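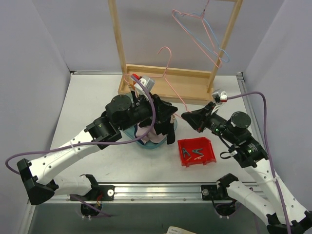 ## Ticket 3972: shorts keep sliding off the wire hangers

Hiya, Prasetyo Simanjuntak again (same login as the Brimier shelf query, sorry!). I've got the little Rengifo drying rack, the wooden one with the shallow tray at the bottom, and I'm using it with the pink and light blue hangers and a mixed bag of clips. Washing sits in the blue bowl, clips in the red bin next to it, and I peg things up from there.

The trouble is anything with a stretchy waist. I clip it on, turn round to fill the kettle, and one side has let go. The black shorts are the worst of the lot. It's been like this since December and I'm a bit fed up with picking them out of the tray.

### What I've tried so far

**1. Different clips.** I bought a pack of 22 Cidach ones and they were fine on tea towels, useless on a thick waistband. The jaws just don't open far enough.

**2. Pegging through to the bar.** Much better! You get the waistband and the bottom bar of the hanger into the same peg, so it can't creep along.

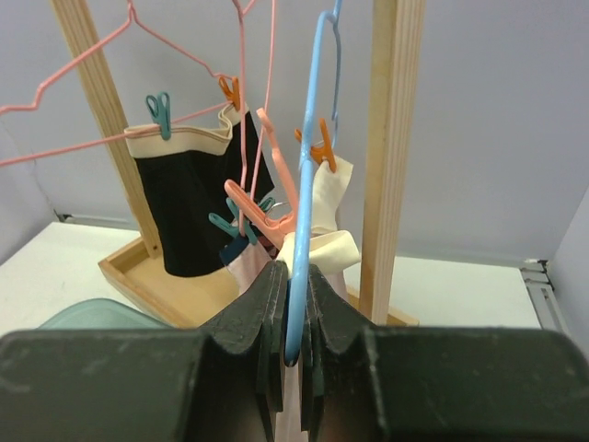

*Teal peg gripping the waistband and the pink bar together.*

**3. Weighing it all.** My sister reckoned the shorts were too heavy, so out came the kitchen scales: 140 g dry. I've had a 100 g top slide off as well, so I don't think that's it.

### Where I'm up to

With a teal peg on the left and the orange one on the right, the shorts stayed put from teatime until I went up to bed, which is a record for this house. They do hang skew-whiff, with one leg lower than the other, and I can live with that if they dry.

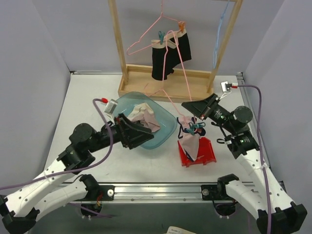
What I still can't sort is the spacing. The hangers swing into each other whenever I brush past, and then everything ends up in one damp clump in the middle of the bar. I tried an elastic band either side of each hook and it helped for a day, then the bands went slack. Do you sell the notched crossbar that comes with the Avmont rack on its own, and would it fit mine? I'm happy to drill if I have to.

Please leave the ticket open for now, I'll try the bigger towels tonight and add a note.

**Update, 9 pm:** towels fine, shorts still up. Still after that crossbar though!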